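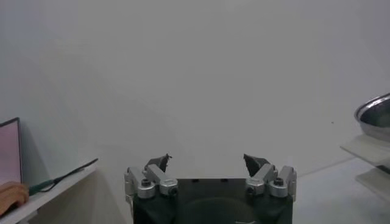 Plain grey wall with a pale shelf on the left and a metal bowl on stacked boards on the right. The grey looks bluer towards the upper left and slightly purple towards the upper right.

How to paint a plain grey wall behind shelves and worktops

Updated Oct 9, 2023

Grey is one of the easier colours to live with and one of the harder ones to choose. The same tin can look blue on one side of a room and faintly purple on the other, and a large flat area shows up every ridge left by the roller. These instructions are for one plastered wall in a kitchen, utility room or workroom, painted a single mid grey with a matt finish.

What you need

Washable matt emulsion in your chosen grey
A small amount of white or pale grey emulsion for the first coat on bare filler
Fine surface filler and a flexible filling knife
Sanding block and 100 grit paper
Sugar soap, a bucket and two sponges
Medium pile roller, frame and extension pole
Angled brush for cutting in
Roller tray or scuttle
Low-tack masking tape
Dust sheets
A torch

Choosing the grey

Buy tester pots before you buy a full tin. Paint each tester onto a sheet of lining paper with a narrow white border left round the outside, and give it two coats. Tape the sheets to the wall and move them every so often: one day near the window, the next in the darkest corner, then behind whatever will stand against the wall. Look at them in the morning and again in the evening with the lights on.

Most greys lean towards another colour. Blue greys get colder in a north-facing room. Greys with some red in them can go mauve under certain bulbs. If you want a grey that stays fairly steady, look for one with a little yellow or brown in it, and check it against a sheet of plain white paper. I used Zemmont washable matt for my last wall, in a shade sold as Astcombe, and it was warmer on the wall than it was on the card.

Do the test with the actual bulbs you will be using. If you are changing the light fitting, change it first.

Shiny things need some thought too. A metal bowl, a kettle or a set of pans will pick up the colour of the wall behind it, and a pale shelf will make a mid grey look darker than it did in the pot. Hold a tester sheet up behind the shelf with the usual things on it before making up your mind.

Clearing the wall

Take everything off the shelves and worktop, including the things at the back. Freestanding shelves should be pulled well into the room so you can get behind them with the pole. Fixed shelves are better off the wall if the brackets unscrew easily. Put the screws in a labelled bag and tape the bag to the underside of the shelf.

If the shelves have to stay up, mask along the top and bottom edges and cover them with a dust sheet. Stacked boards and trays should go in another room. Fine sanding dust gets in between them and takes a long time to wipe off.

Turn off the electricity at the consumer unit before loosening any socket or switch plates. Undo the screws just enough to slip a brush behind the edge, and do not paint over the plate.

Washing and filling

Wash the wall with sugar soap made up to the strength on the packet. Start at the bottom and work up, then rinse with clean water from the top down. Near a cooker you may need to do this twice. Leave the wall until it is properly dry.

Now turn off the main light and hold the torch flat against the plaster, so that the beam runs along the surface. Dents, old roller lines and small specks will all throw a shadow. Put a light pencil mark next to each one. Scrape off anything that stands proud, then fill anything that dips. I like the Verschueren fine filler for this as it spreads thin, but any fine surface filler will do for shallow marks.

Press the filler in, then draw the knife across once more with the blade nearly flat. When it has hardened, sand it with the 100 grit paper until you can run your palm over the spot without feeling an edge. Wipe away the dust with a barely damp sponge. Rub out the pencil marks while you are at it — they can show through a pale colour.

Touch in the filled patches with white or pale grey emulsion let down with a little water. Bare filler soaks up paint faster than the rest of the wall and will leave dull spots if you skip this.

Cutting in

Stir the paint with a flat stick, right down to the bottom of the tin. If you have more than one tin, mix them together in a large bucket first.

Cut in along the ceiling, the corners, the skirting and round the sockets with the angled brush. Make the band 5 cm wide. Cut in one stretch of wall, roll it, and then move on to the next stretch, so that the brushed edge is still wet when the roller meets it. Cutting in the whole wall and stopping for lunch is how you end up with a darker border round the room.

Rolling

Dampen the roller sleeve and spin out the water. Load it evenly, and run it over the ridged part of the tray until it stops dripping.

Work in strips from ceiling to skirting. Roll up and down, move across by half the width of the sleeve, and carry on. Every few strips, go back over the section with an almost dry roller, using light strokes from top to bottom, all in the same direction. Keep the open end of the frame facing the part you have already painted.

Start at the window end and work away from the light. Do not go back to a patch that has begun to dry, even if you can see a thin place. Leave it for the second coat.

Allow 4 hours between coats, or longer if the room is cold. Check the tin, as some paints need more. Sand very lightly between coats if you can feel bits in the surface, and wipe down again.

Pull off the masking tape while the second coat is still slightly soft. Peel it back on itself at an angle.

Putting things back

The paint will be touch dry long before it is hard. Leave heavy shelving away from the wall for a few days, and hold off washing the surface for the period given on the tin. When you refit a shelf, leave a small gap behind anything that gets moved often. Metal rims leave dark scuffs on matt paint. If you do get one, try a damp cloth first, then a soft pencil rubber.

I put clear felt pads from Plorkska on the back corners of my own shelf unit, and small stick-on bumpers from a hardware shop do the same job.

Keep the leftover paint in a clean jam jar, filled close to the top, with the shade name and the room written on the lid. For touching up, use a small roller. Brush marks catch the light differently and will show on a wall this plain.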